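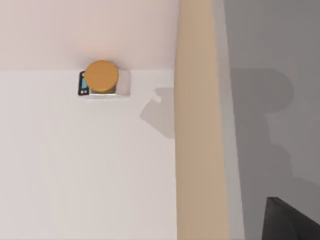

A small digital kitchen scale on a pale countertop.

Baking by Weight: Notes for the Coltstead Library Evening Talk
By Zuzana Zeman
2018-06-15

Good evening, everybody, and thank you for coming out when you could be sitting in your gardens. (Wait for the back row to settle. Check they can hear me.)

I want to start with my grandmother's teacup, because that is where my baking started too. Every recipe she gave me was in teacups, and by that she meant one particular teacup, with a brown crack down the side, and when it finally broke the poppy seed cake was never the same again. My mother tried every other cup in the house. We ate a lot of odd cake that year!

So tonight is about measuring, and mostly about flour, and I promise there is tasting at the end.

The flour demonstration. Ask for two helpers. One scoops straight from the bag and packs it down a little, the way most of us do when we're in a hurry. The other spoons it in lightly and levels it off with a knife. Weigh both cups and write the numbers on the board. Let people be surprised, and don't rush this part, I always rush it. Then ask who at home is a scooper and who is a spooner. (There will be married couples who disagree. Let them.)

Once the laughing dies down, talk about bread. Bakers write their recipes as percentages, with the flour always counted as 100 and everything else measured against it. It sounds like school, I know, but it's really the kindest bit of arithmetic I ever learned. If I have 200 grams of flour and I want a dough at 65 percent water, I need 130 grams of water, and I can make that dough as big or as small as I like. Salt at 2 percent is 4 grams. Do that one on the board slowly, and do it twice.

Somebody will ask about old family recipes. Say this: make it once the old way, but weigh each thing as it goes in, and write it down in pencil next to the original. Please don't throw away the card. My friend Vlastimil Kopecký did this with his aunt's dumplings over one long winter and has a whole notebook now, gravy stains and all, which he has kindly lent me. Pass it around. Remember to get it back!

Then the washing up argument, which wins over more people than the arithmetic does. Bowl on the scale, set it to zero, flour in, zero again, sugar in, zero again, honey straight from the jar. No sticky cup to scrape out afterward.

Small amounts. Yeast and spices can be tricky on an ordinary kitchen scale, so I still use a teaspoon for those and I don't feel guilty. Eggs I count, unless I'm making sponge, and then I weigh them in their shells and match the butter, sugar and flour to that. (If time is short, skip the sponge. If Hinrichs Bakery people are in the room, ask them how they do theirs, they like to be asked.)

Tasting: two loaves, A and B, same recipe, one measured each way. Let everyone choose before I tell them. Butter is in the blue cool bag under my chair.

Thank the library, mention the rye talk in July, and stack the chairs.

14 shares
3 comments

Related talks
Rye for Beginners
Jam Without Tears
What to Do with Stale Bread
A Walk Through the Dangate Orchards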